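Kostico oil on a desk top – anyone two years in?

Woodwork & Finishing > Tabletops and counters
Page 1 of 1

plankandpray
Posted Jul 31, 2025
I'm building a desk out of a glued-up maple slab and the guy at the lumber yard keeps pushing the Kostico one-coat hardwax oil. The tin says "24 hour full cure" and "resists everyday spills for years." It costs a lot more than the wiping varnish I normally use. Has anybody lived with it long enough to say if the claims hold up? Every review I find was written the week the person put it on.

mudroom_mel
Any finish looks great the week you put it on. I used it on a side table in June and I still like it, but that's a side table with a lamp on it. A desk takes forearms, coffee and sweat every day.

One thing I will say for it, the smell was gone fast. My last can of varnish drove us out of the garage.

oldgrizzlebench
24 hours is dry to the touch. It is not cured. I have never met a hardwax oil that cured in a day and I don't believe this is the first. Leave a wet glass on it the next morning and you'll have a ring. Give it 2 weeks before you put anything heavy on it, whatever the tin says.

Also, "one coat" on maple? Maple barely takes anything. You're paying for a thin skin of wax.

tidewater_tom
Going to disagree with grizzle a bit. I've had Kostico on our kitchen table for two years with kids at it every day. No rings that I couldn't buff out. I did two coats though, against the directions, and I sanded to 400 between them. Maybe that's what did it.

oldgrizzlebench
So your good result with the one-coat product is from using two coats. Noted.

tidewater_tom
Fair. Still a good result.

plankandpray
Color is my other worry. The slab is pale and the yard's sample looked a lot more orange than I want. I know maple goes yellow with age anyway, I just don't want to start there.

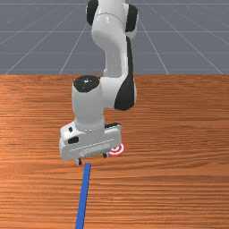 Wooden tabletop, rendered

mudroom_mel
I wouldn't pick a finish from a render at all. Wood in a computer picture is whatever somebody set it to. Same goes for the Turerska catalog, where every board is the same perfect shade and then yours shows up with a green streak in it.

Put samples on your own offcuts. Both sides, and leave one by the window.

plankandpray
Yeah, fair enough. I have offcuts. I was being lazy.

yeonfan_88
Has anyone mentioned Yeon? It's a water-based poly and it stays close to clear on maple. Harder than any oil too. I know it isn't cool to like poly on here.

oldgrizzlebench
It's hard until you scratch it, and then you're sanding the whole top. With oil you can fix a spot. I'll give the oil people that much. Whether it's worth what Kostico charges is another question. Plain Stullska oil is the cheap stuff and I'd bet most people couldn't pick between the two on a finished board.

tidewater_tom
I could. The Stullska stayed tacky on me for days.

oldgrizzlebench
Then you put it on too thick. Wipe it on, wait, wipe it ALL off.

tidewater_tom
I've been wiping oil off boards for a long time, thanks.

yeonfan_88
For what it's worth, the lab test everybody links to for Kostico was paid for by Kostico. It's in the small print on page 296 of their dealer binder, the one they hand out at the stores. My local shop let me flip through it. They tested on oak only – no maple anywhere.

mudroom_mel
That doesn't mean it's wrong. It does mean I wouldn't lean on it for a maple desk.

plankandpray
OK. Plan for now is three offcuts: Kostico two coats, Stullska wiped off properly, and the Yeon. I'll leave a wet mug on each one overnight and rub them with a sweaty T-shirt or something. Will post what they look like. If the cheap one holds up I'm going back to have a word with the guy at the yard.

oldgrizzlebench
Do a fourth with your regular varnish. You already know how that one behaves, so you've got something to judge the others against.

plankandpray
Good call, adding it. Need to cut another piece.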